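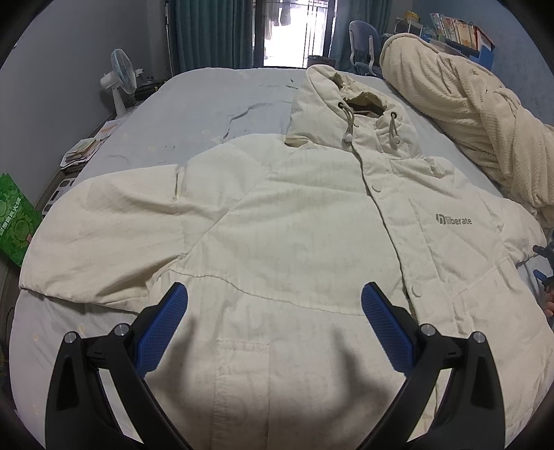
Sachbearbeitung Beschaffung und Geräteplanung (m/w/d)
Kennziffer 2221
Grolico, Standort Illau

Zur Verstärkung der Abteilung Technische Infrastruktur sucht Grolico zum nächstmöglichen Zeitpunkt eine Sachbearbeitung für die Beschaffung und Budgetplanung im Bereich Robotik. Die Stelle ist unbefristet und in Vollzeit zu besetzen. Eine Teilung der Stelle ist grundsätzlich möglich, sofern beide Teile gemeinsam besetzt werden können.

Im Projekt Tully werden Handhabungsaufgaben aus dem Haushalt aufgezeichnet, mit dem Schwerpunkt auf Textilien. Gearbeitet wird mit handgeführten Greifern in möblierten Wohnräumen, an Betten, Tischen und Schränken. Neben einfachen Wäschestücken gehören auch voluminöse Teile wie gesteppte Kapuzenjacken mit Kordeln und Druckknöpfen zum Programm. Der Bedarf an Greifern, Fingerauflagen, Halterungen und Ersatzteilen wird bisher von den Arbeitsgruppen einzeln gemeldet und soll künftig in einer gemeinsamen Jahresplanung zusammengeführt werden.

Ihre Aufgaben

Erstellung und Fortschreibung des Gerätebudgets für die 2 Standorte Illau und Plaltau
Bedarfsermittlung in Abstimmung mit den Arbeitsgruppen und der Werkstatt
Einholung und Vergleich von Angeboten, Vorbereitung von Vergabevermerken
Eigenverantwortliche Bestellungen im Einzelwert von bis zu 3000 Euro
Führung des Geräteverzeichnisses einschließlich Wartungs- und Prüffristen
Planung von Ersatz- und Verschleißteilen, insbesondere Fingerauflagen, Schrauben und Gelenkteile
Prüfung von Rechnungen und Lieferscheinen, Bearbeitung von Reklamationen

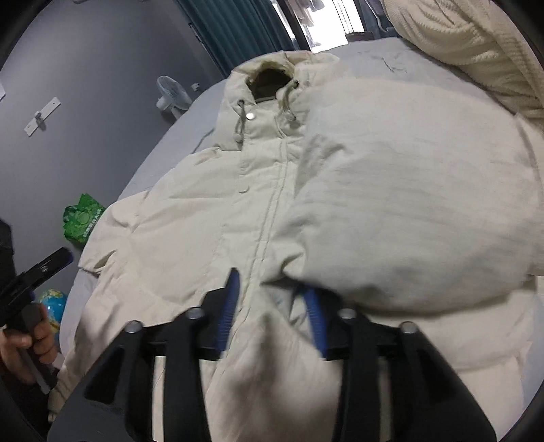

Seite zuletzt geändert: September

Ihr Profil

Abgeschlossene kaufmännische oder verwaltungsbezogene Ausbildung oder ein vergleichbarer Abschluss
Mehrjährige Berufserfahrung im Einkauf, vorzugsweise von technischen Geräten oder Laborausstattung
Kenntnisse im Vergaberecht oder die Bereitschaft, sich diese kurzfristig anzueignen
Sicherer Umgang mit Tabellenkalkulation und einem gängigen Warenwirtschaftssystem
Deutschkenntnisse in Wort und Schrift, die für Schriftverkehr und Vertragsprüfung ausreichen; Englischkenntnisse für Anfragen bei Lieferfirmen

Technisches Verständnis wird vorausgesetzt. Sie sollten eine Stückliste lesen und beurteilen können, ob ein angebotenes Ersatzteil zum vorhandenen Gerät passt. Programmierkenntnisse sind nicht erforderlich. Für die Einarbeitung ist ein Aufenthalt bei den Aufzeichnungen im Projekt Tully vorgesehen, damit die Beanspruchung von Greifern und Halterungen im laufenden Betrieb bekannt ist.

Rahmenbedingungen

Dienstort ist Illau. Fahrten nach Plaltau fallen regelmäßig an und gelten als Arbeitszeit; ein Dienstfahrzeug steht zur Verfügung. Die Einarbeitung dauert 5 Wochen. Mobiles Arbeiten kann nach deren Abschluss vereinbart werden, ausgenommen sind Zeiten der Warenannahme und der jährlichen Inventur. Die Vergütung richtet sich nach der Haustarifordnung; einschlägige Vorzeiten werden auf Antrag angerechnet.

Schwerbehinderte Bewerberinnen und Bewerber werden bei gleicher Eignung bevorzugt berücksichtigt.

Bewerbung

Ihre Unterlagen richten Sie bitte unter Angabe der Kennziffer in einer zusammenhängenden PDF-Datei über das Bewerbungsformular an die Personalstelle in Illau. Beizufügen sind Anschreiben, tabellarischer Lebenslauf und Arbeitszeugnisse. Papierbewerbungen werden nicht zurückgesandt. Kosten für die Anreise zum Vorstellungsgespräch können nicht übernommen werden.

Fachliche Rückfragen beantwortet die Abteilung Technische Infrastruktur, Fragen zum Verfahren die Personalstelle.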